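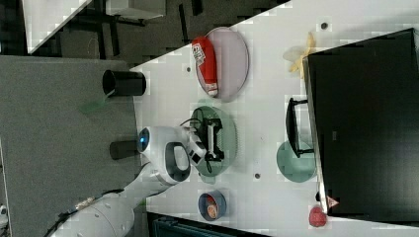

Arm over the green plate, can on the pink one. Monitor stays where it is for now.

Home > Workshop Builds > Arms and Grippers
Posted Saturday by hexbolt_flond

Update from the Flondthorpe shared workshop. The arm is bolted down and talking to the PC, and the Drikitz control board has stopped resetting itself. The job I've set it is clearing a table: pick a thing up off one plate, put it on another, go back for the next. I ran it 131 times this week with the small black gadget and it managed the full move on most of them. Blue light on the head stays on while it's powered, so at least I know when to keep my hands out.

---
ratchet_gran
Most of them? How many is most? People post "most" when they don't like the number.

---
hexbolt_flond
Fair. I only started writing down the misses for the last 20. It dropped 5.

---
ratchet_gran
So one in four, on a flat plate, with you stood next to it. I wouldn't let it near my crockery. And you've got a red can lying on its side on that pink plate. First nudge and it rolls.

---
mundmont_dave
I think that's harsh. One in four is decent for a home build. My first one at Mundmont couldn't find the table.

---
ratchet_gran
Decent for a toy, yes. He said clearing a table.

---
solderpot9
What bothers me is the thin cable on the black thing. Mine did well with blocks and then fell to bits the day I gave it anything with a wire on. The loop catches and the gripper thinks it has hold of the body. Have you logged which drops were the cable?

---
hexbolt_flond
No. I suspect 3 of the 5 but I wasn't looking at the cable, I was looking at the fingers.

---
solderpot9
Then you don't know yet. Tape it down, do another 20, compare.

---
yeomfan
Or swap to the Yeom pads, they're softer. Went on mine in December, no drops to speak of.

---
ratchet_gran
"To speak of" – there it is again.

---
mundmont_dave
I'd still move that monitor. There's a teal plate half under the stand and the arm will clout it sooner or later.

---
hexbolt_flond
Taping the cable tonight. Will post every miss this time, with the tape and without.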